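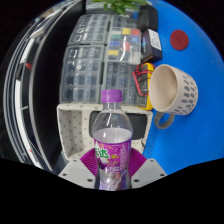

Sorting the supply room at the Larutia Street workshop took most of the summer, and this page covers the containers end of it: what we keep things in, what we got rid of, and where everything lives now. Most of the work was small parts, and for those we settled on clear compartment organizers with gray frames, kept in two columns behind an off-white bin with small dark dots or perforations on its walls. The bottle with the purple screw cap and the magenta-purple label is one of the liquids, and liquids have their own rules, given farther down.

The workshop is at 3707 Larutia Street in Tridow. The supply room is Room 316, at the end of the third-floor hall past the freight elevator. Members have a key code. If you have lost yours, ask Orlando Carhuamaca at the front desk, or write to him at the usual address.

Saturday, July 11, 2020

Small parts

The compartment organizers replaced a wall of coffee cans, baby food jars and envelopes. The cans held a lot, but you had to tip one out on the bench to find out what was in it, and then half of it went back into the wrong can. With a clear organizer you can check without opening anything.

One kind of thing per compartment. If there is too much of something to fit, the extra goes in a zip bag in the overflow drawer with a slip of paper saying which organizer it belongs to. Please don't start a second compartment for the same item. We did that in the spring and ended up with washers in four places.

Heavier parts go toward the bottom of a stack. Some of the organizers are bigger than others and they don't all sit well on top of each other, so the large ones stay underneath.

Labels

Labels go on the short end that faces out. We used masking tape and a black marker for the first round. The tape peels after a month or two in warm weather, and the plan is to redo everything in August with printed labels. The printed ones will use the same names as the sign-out sheet, so if you have been calling something by another name, now is the time to say so.

A few names that changed:

Brads are now listed under paper fasteners.
Jump rings are under rings, with split rings next to them.
Picture wire moved out of small parts and is on the spool rack.
Craft eyes are under eyes. They used to be under animals.

Open bins

Open bins are for things that get picked up and put down all day: scissors, tape, clamps, pencils, the good tweezers. A bin with holes in it is easy to wipe out, and dust doesn't pack into the corners as badly as it did in the old shoeboxes. The bins came from Stojanović on the corner, which was closing out its kitchen aisle and let us have a stack of them for not very much.

Nothing sharp goes in point up. Nothing smaller than a bottle cap goes in at all, or it will work its way out through a hole or hide in the bottom until the next time the bin is emptied. If you find a stray piece and don't know where it goes, put it in the dish by the door - Orlando goes through the dish on Mondays.

Liquids

Every bottle stays upright with its cap on tight. That goes for glue, paint, cleaner, soap and anything else that pours. We lost a drawer of good card stock in May to a bottle that was laid on its side with the cap half on, and the drawer itself still sticks.

Keep the original label on. If you move something into another bottle, write on the new one what it is and the date. We threw out 2 gallons of unmarked liquid when we cleared the bottom shelf. Some of it was probably fine, but there was no way to tell, and the city drop-off took it without any trouble once we said we didn't know.

Bottles can sit out on the bench while you are using them. At the end of the day they go back to the low shelf, tall ones at the rear. They don't get stored on top of the organizers. The lids get knocked when someone reaches over, and a spill runs straight down into the compartments.

Please bring your own if you need a particular brand. The shared bottles are whatever was on sale.

Paper and card

Flat drawers, largest sheets at the bottom. Scraps bigger than a postcard go in the scrap box, and smaller ones go in recycling. We had been keeping every offcut, and the scrap box had turned into three scrap boxes. The two extra boxes went to the after-school program at Drastance Hall, who were glad to have them.

Colored card is sorted by color and not by weight. Several people asked for it the other way, and we tried it for a week, and then nobody could find the yellow.

Cloth and yarn

This part isn't finished. The cloth is folded and in the tall cabinet, but it hasn't been sorted past light and dark. The yarn is still in bags. If you knit and have a free evening, the bags are on the floor under the window and you are welcome to start. Anything with moth holes goes in the trash, tied up in plastic first, and then please tell the desk.

Tools

Hand tools hang on the pegboard. The outlines were painted a few years ago and about half of them match what we own now, so go by the hook labels instead. Long-handled tools stand in the corner rack by the sink.

Cords are wrapped and tied before they go back. Loose cord was the single biggest mess when we emptied the closet. It took an afternoon to get it all apart, and we ended up with a bag of chargers that don't fit anything in the building. The bag is in the hall if you want to look through it. Whatever is left at the end of August goes out.

What we gave away or threw out

Coffee cans and jars - recycled, except for a dozen jars kept for brush water.
Dried-up markers - thrown out. Test them before you put them back.
Shoeboxes - recycled.
Picture frames without glass - given to Drastance Hall.
The old label maker - it still turned on, but the tape for it is no longer sold anywhere we could find.
A sewing machine with no foot pedal - claimed by a member on the second day.

What we could still use

Small clear organizers with lids that latch. Used is fine if the latches work and the dividers are all there. We don't need any more large ones, as the shelf is close to full. A low step stool would be good too. The one we have wobbles, and it has been glued 2 times already.

We don't need jars, yarn or magazines. Please don't leave boxes outside the door of 316 after hours, the cleaning crew takes them for trash.

Using the room

Take what you need for the day and sign for anything you take home. The sheet is on the clipboard to the left of the door. Put organizers back closed, label end out, in the column they came from. Wipe the bench. The rag is on the hook over the sink and gets washed on Fridays.

If you empty a compartment, leave it empty and write the item on the shopping list. Filling it with something else because there is space is how the coffee cans got the way they were.

Questions about where something went can be left at the desk. Give the old name for it if you don't know the new one, there is a list of both.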